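Workshop notebook, Bárány bathroom
2019-10-15
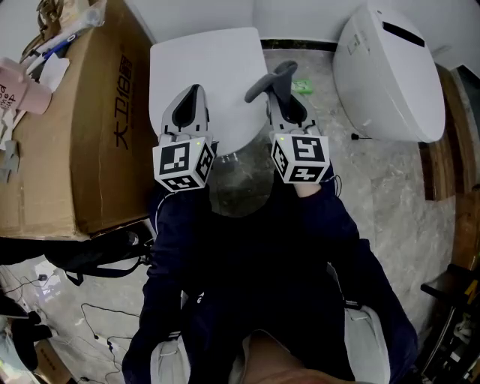 Started late, the water was off on the whole floor until ten and I didn't want to open anything up without being able to flush afterwards. Spent the wait going through the fittings bag from the Jiron delivery. The paper list inside it is for the older version and shows a bracket we don't have and don't need. I have crossed it out and put the list back in the bag so that it doesn't get believed a second time.

Jobs for this visit were the seat on the smart toilet, the skirting behind it, getting the last of the packaging out, and the wall shelf if there was time. There wasn't.

Toilet seat. The complaint from last time was that it sat a touch crooked and crept to one side when you leaned on it. Took the seat unit off its base plate (button on the side, pull towards you, don't lift) and found the plate itself had turned on its bolts. The rubber washers had been put in above the plate on one side and below on the other. My work, probably, in May. Put both below, centred the plate against the pencil mark on the pan and tightened by hand, then a quarter turn each with the short spanner. Seat clicks in properly now and doesn't creep. I sat on it sideways, which is the only test I have.

Water connection was dry after the refit. I wrapped a sheet of kitchen paper round the joint and left it there through lunch, and there was no mark on it when I came back. Took the paper off again. If you find a sheet round the joint next time, it's a new one and somebody else's.

Supply hose is still tighter than I like. It reaches, but it pulls slightly at the elbow. Kelto do a longer one with the same ends and I have put it on the order. Do not swap it until the isolating valve has been looked at. The valve closes but takes both hands, and I would sooner not find out that it has stopped closing with the hose off.

The lid. I want this written down as we have now had the same conversation twice. The white lid that has been lying on the bathroom floor is a storage lid and has nothing to do with the toilet. It belongs to the tub where we keep the cloths and the spare seals, and it was put down in there when the tub was emptied. It has been taken for a toilet part by at least two people, one of whom tried to find hinges on it. It should go back on its tub and the tub should go back under the bench. I gave it a wipe with Flirine, both sides, and the grey smears came off. The corner that looked cracked is only a moulding line.

Flirine in general: fine on the plastic, fine on the ceramic, leaves the floor tiles streaky unless you go over them afterwards with plain water. I had it down as a floor cleaner and it isn't one, whatever it says about all surfaces. Used the mop with warm water for the second pass and the marble pattern came up well enough. The streaks only show when you are low down, so kneel and look before you call it finished.

Cardboard box. The large one has been in there beside the toilet since the delivery and everyone walks round it. Measured it before deciding anything, and the long edge is 132 cm, so it won't go through the store door flat with the shelving where it is. Options were to fold it or keep it for the return. We are keeping the Jiron unit, so it can be folded. I have emptied it as far as the inner tray. Left in it for now:

Inner tray, cardboard
Two foam corners
The manual in the languages we don't use
Bag of offcuts from the pipe boxing

The foam corners are worth keeping for the mirror when it gets moved. The rest can go. Recycling cage downstairs was full when I looked, so the box stays put until it has been collected. Not ideal, but better in there than in the corridor, where we have been told off already.

Skirting. The dark strip along the bottom of the wall had come away behind the toilet, over a length of 22 cm. Easy enough to see what happened, the adhesive had only ever gone on in dabs and one had let go. Scraped the old stuff off the back with the blunt chisel, wiped down, ran a continuous bead and pressed it home. No room for a clamp, so it is wedged with a folded piece of card between strip and pan. Leave the card alone overnight. If it squeaks when you pull it out, that's fine, it is only tight.

I also looked at the join at the corner. There's a gap you could get a fingernail in. I've left it — the filler we have is the bright white one and would look worse than the gap. Need the dark one, same as was used on the kitchen side. Not on the shelf, not in the drawer, possibly finished. Added to the Kelto order with a question mark.

Notes on working in there. It is a small floor and most of the work is done sitting down, with your legs either side of whatever you are dealing with. Things get put down in the space by the wall and forgotten. Please bring only what you need for the one job, and take the stool out if you aren't on it. Tools on the cloth, not on the tiles. There is a chip near the door now that was not there in May and it is exactly the shape of the big spanner.

Measured for the wall shelf while I had the tape out. Underside at 148 cm from the floor clears the open toilet lid and leaves room for a tall bottle below the pipe boxing. Marked in pencil with a short line and a cross. The other pencil line, lower down, is wrong. I meant to rub it out and the rubber was in the other room.

Fixings for the shelf will be the 8 mm plugs. Wall sounds solid at the left mark and less so at the right, so try the right-hand hole first with a thin bit and see what comes out. If it's white dust all the way then stop and use the wider plate.

Left to do:

Lid back on the tub, tub under the bench
Fold and remove the big box once the cage is empty
Pull the card out from behind the pan
Longer hose, after the valve
Dark filler for the corner
Shelf, right-hand hole first
Rub out the lower pencil line

Order for Kelto is on the clipboard, not sent. Still wants the washer size adding. The ones in the bag are unmarked and the calipers have a flat battery, so I have taped one washer to the order sheet and it can be measured when somebody has found the spare.

Water back on and left on. Bathroom window left on the latch for the adhesive smell. Close it before locking up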